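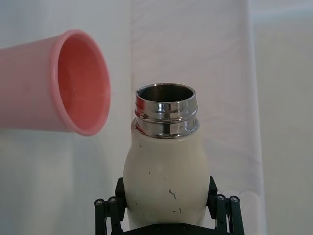 Coating wear on the Karnard bottle, month 5. I bought it in March and it has gone through the dishwasher most nights, against the care leaflet. The body coating now has chips and a scuff low down, with darker material showing. The steel neck still polishes up well. Thread engagement is unchanged: the cap seats in the same position and does not leak when inverted for 40 minutes.

Keith Bickerstaff suggested touch-up enamel. I have not tried it. The pink plastic cup stays in use for rinsing. Next check is the cap gasket.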